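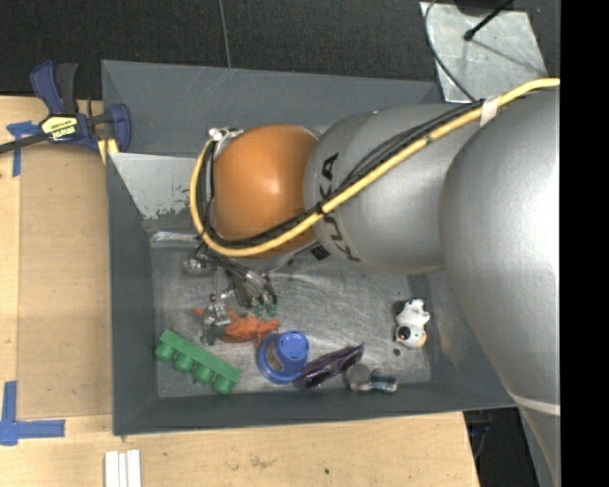
*The gray bin next to the sorting table, with a bright orange toy among the things in it.*

**Givlow Toy and Household Room: progress report to the Olmedo Fund, April 2025**

Dear friends at Olmedo,

Thank you again for your patience over the winter, and for the very kind note you sent with the second payment (it has been up on the board next to the kettle ever since). You asked us for a plain account of how the sorting room is coming along, what your money has gone toward, and what we still have in front of us. I have tried to keep it short and I can already tell I'm going to fail, so please make yourselves a coffee.

## Where we are

When we wrote our application, donated toys and small household things were arriving at Givlow faster than we could look at them. They came in grocery sacks and shoeboxes, they went onto the floor of the back hall, and every so often we had a long, tiring weekend of going through the lot. Good things got scratched or lost a piece in the meantime, and families who came asking for something simple, a ball or a set of cups, were told to try again later. We didn't like that at all.

The sorting room is now open and in use. It has its own door to the yard, proper lights, shelves on the long wall and a light wooden table to work at, with the gray bin right beside it. Everything that comes in passes through a bin before it reaches a shelf. We take a small assortment at a time, which sounds slower than tipping out a whole sack and has made the work a great deal calmer. Items are picked out, checked, and either sent along to cleaning, set aside for repair, or put in recycling.

You will notice from the photo that the bin has seen some life. Its floor is scuffed and scratched, and the pale panel inside has lost its finish in ragged patches along the lower edge. We had planned to replace it with a new one from the Asunix catalog, and there was a line for that in the budget. After using it for a while we would prefer to keep it. The tall sloping walls are a good height for us, small toys don't hop out over the top, and a few scratches do no harm to a wooden block. What we would like to do is have the worn panel refinished, and I'll come back to that under the money.

## What has been done since our last report

The shelving went up first. We bought it from Futen, who delivered two days early and let us swap one of the end pieces that didn't fit behind the radiator pipe. There are 48 storage boxes on it now, all the same size, each with a label on the short side so that you can read it without pulling the box out. It took us three tries to agree on the labels! We began with age groups, and that fell apart as soon as we met a kitchen timer shaped like a hen. Now we label by what a thing is: balls, vehicles, animals, building pieces, puzzles, cups and plates, utensils, and so on, with one box called "ask" for everything that makes us argue.

Next came the floor. The old carpet tiles were lifted and the boards underneath were better than we'd feared, apart from a soft spot near the yard door that had to be cut out and made good. The dark textured flooring that's down now is easy on the feet and it doesn't show every crumb.

The cleaning corner was finished last. It has a deep sink, a draining rack and a length of counter, and there is finally hot water on that side of the building. Hard toys go through there first. Soft toys are washed elsewhere on a hot cycle, and we have become a good deal stricter about which ones we accept, so the notice on the yard door has been rewritten in friendlier words and bigger letters.

## What we have learned

The biggest change is in the order of things. We used to clean everything and then sort it, which meant we lovingly washed a lot of toys that had a cracked wheel or a battery door missing and were never going to be given to a child. Checking comes first now. Water use is down, tempers are better, and the draining rack isn't permanently full.

We have also learned to stop mixing the very small things in with the rest. Beads, game pieces and doll shoes settle at the bottom of any bin and you don't see them until you've moved everything else. They now go into a shallow tray as soon as they turn up. I wish we'd thought of it last year.

One idea didn't work. We set up an exchange shelf in the entrance where families could leave one toy and take another without coming into the room. It was well liked, but things were going out unchecked, and after 2 weeks we took it down. We would like to bring it back in a different form, perhaps stocked only from the boxes and refilled in the mornings.

## The money

Spending is close to plan on the shelving and the flooring. The plumbing for the cleaning corner came in higher than the quote because of an old shutoff valve that crumbled when it was touched, and we covered the difference from our own reserve. The line for a replacement bin has not been touched. With your agreement, we would like to use part of it to refinish the worn panel and put the rest toward 2 padded floor mats for the reading corner, where the children wait while their grown-ups choose. The full sheet, with receipts, goes to you separately in the usual format.

## What comes next

There are four things on our list before the grant period ends in August:

- refinish the panel in the bin
- get a second set of lids for the puzzle boxes, which are the ones that get knocked off the shelf
- write up the checking steps on one page, with drawings, and hang it over the table
- open the room to families on one extra afternoon

The last is the one we're most excited about. At the moment people choose from what we bring out to the front, and we would love for them to be able to walk along the shelves and look for themselves. It needs a bit of rearranging near the yard door so a stroller can turn, and a latch on the cleaning corner, and then I think we're ready.

If any of you are passing through before the summer, do come by and see it. Please let us know about the bin money when you have had a chance to talk it over, as the refinishing shop has asked for a decision ahead of their busy season.

With warm thanks from all of us,

The Givlow sorting room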